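Can a robot arm do kitchen cleanup yet, or am I wasting my money?

Posted in Home & Shop Help > Gadgets and Automation
3698 views

dishpit_dana

OK quick one, typing on my break. My sister and I run a small lunch counter, plus I have two kids at home, so between the two places I am clearing plates and picking up toys pretty much all day. Got a pitch last week for a table top arm, the Birkov one, lease is 384 a month. Sales guy says it clears a table, sorts stuff, puts things on plates, etc. Demo video looked great but it was sped up and I could see cuts.

What I want to know is can these things do plain chores yet. Not folding a fitted sheet. I mean pick up a round thing, put it on a dish, move the dish. Leave it alone for an hour and come back to a clear table. Has anyone here lived with one?? Also does lighting matter, my counter is under a big window and gets hit hard in the morning.

Don't need a lecture on jobs please, it's just me and her.

Eleni Mladenović

Had an arm on a bench in our shop since October, different make but same idea. Camera sits at the wrist. Short version, it does one chore OK if you set that one chore up carefully and don't move stuff on it.

Longer version. Round things are harder than they look. A box has corners, the arm knows where to grab. Something smooth and curved, it comes in close and the whole view is just curve and color, and it has to guess where the middle is.
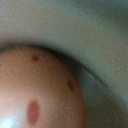
So it creeps. Mine will hover, back off, come in again. In the log I kept it made 561 tries at moving soft round items from table to dish, and I stopped trusting my own idea of what "easy" was pretty fast. Fruit is worse than plastic, becuase squeeze too hard and you have a bruise, too soft and it rolls. Your window, yes, that matters a lot. Glare moves across the bench and the same pickup that went fine at 8 am starts missing at 10. I put up a cheap blind. Did more for me than the software update did.

Things that helped:
plain table, one color, no pattern
same dish every time, same spot, rubber mat under it
nothing else in reach, it will find the salt shaker
low speed. lower than you think

Plates are their own headache. Thin rim, pale plate on a pale table, and the edge pretty much goes away up close. With food still on it, forget it for now. I scrape by hand first, then let the arm do the stack. Which kind of defeats the point, I know.

At home I would not bother. At the shop it earns its keep on one dull job (loading trays, 3 sizes) and that's all I ask of it. Ask them to run the demo live, at your counter, with your plates, at your worst time of day. If they won't come out, well.

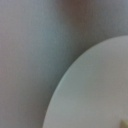
Can one of these clear a whole lunch table without anyone standing next to it?
Ours never has. It gets through the first few items, then something is tipped over or stuck to something else and it stops and waits for a person. Plan on somebody being in the room.

Oh and read the lease for who pays for gripper pads. They wear out. Ours were not covered and I was not happy.

mr_fasten_it

get a bus tub

seriously though my brother in law had one on trial, Fundo I think it was called, and it was slower than my 6 yr old. Kid also complains less. For what they want per month you could pay a high school kid for a few lunch rushes and the kid can also mop.

I will say the robot VACUUM is great, ours runs at night, no complaints except socks. Different animal tho. It only has to roll around, it dosen't have to pick anything up.

dishpit_dana

Thank you both, esp Eleni. Calling the guy back and asking for a live run at the counter, 10 am, sun and all. Will ask about the pads too, he never mentioned them.

Bus tub already on order from McKinnon lol

Eleni Mladenović

Good. Have him use your dirtiest plate, and don't let him move it first. If he brings his own table cover, take it off. And get the cancel terms in writing before he packs up.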